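Unit 4: Bin picking at Neltholm

Before March, two people per shift sorted mixed goods by hand. The arm now takes single items out of the bin, and one operator watches two stations - a different job, with less lifting and more waiting.
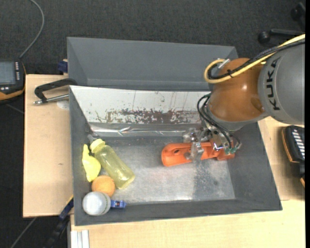

What changes for staff

Operators at Neltholm got 42 hours of training. Horácio Sampaio, shift lead, wanted more on clearing faults. Read his notes before class and list two tasks still done by hand.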